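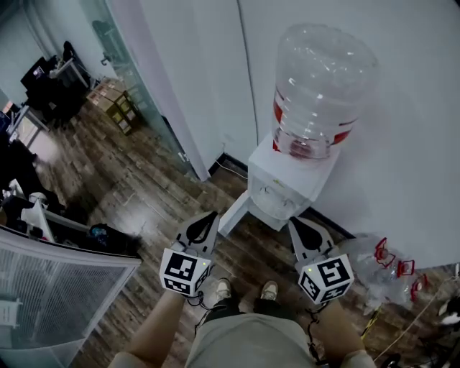

The Water at Ristcombe

Shirin Nouri did not believe in the water. She had read the flyer twice, once in the elevator and once at her desk, and it still claimed that Lamrani Spring came up through 500 feet of limestone and improved a person's concentration.

"It's tap," she said.

"It's from Podberg," said Rosario Colombo. "There's a mountain on the label."

"There's no mountain in Podberg. My aunt lived in Podberg. There's a tire place and a bowling alley."

Rosario shrugged and went back to his invoices. He had signed the contract in May, 24 jugs up front, and he took any remark about the water as a remark about his judgment. Shirin mostly meant it that way.

The jug was empty again. It sat upside down on the dispenser with its red cap in the socket and its red band near the bottom, or near the top, depending on how you thought about a jug. She pressed the lever anyway. It gave her a click and a single drop.

"Who finished it?"

"You did," Rosario said. "You had three cups before lunch."

"I was testing it."

"And?"

"I concentrated exactly as badly as before."

She went down the hall to the supply closet, where the full ones were supposed to be. She found a mop, a box of toner for a printer they no longer owned, and a delivery slip from Rolton with the number 715 circled in green ink. The slip said six jugs had been left. It had been signed for with a long looping R.

She brought it back and laid it on his keyboard.

"That's your R."

He studied it. "Could be anyone's R."

"Rosario."

"I sign a lot of things." He moved the slip off the keys with one finger. "They probably left them at 468. They did that with the chairs."

Number 468 was across the parking lot, a dentist's office with blinds that were always down. Shirin didn't believe the jugs were there either, but it was ten past four and the alternative was the quarterly spreadsheet, so she put on her jacket.

The receptionist at the dentist's had a paper cup at her elbow. Behind her, lined up along the wall next to the fish tank, stood five jugs with red caps and, on every label, a mountain.

"Those are ours," Shirin said.

"Oh, good, are you the water people?" The receptionist lifted the cup. "We love it. I've felt so much sharper this week."

Shirin looked at the mountain. It had snow on it, and a small goat.

"How much sharper?" she said.

"Well, I don't know. Sharper."

"That's what I figured," said Shirin, and took hold of the first one by the neck. It was a good deal heavier than it looked.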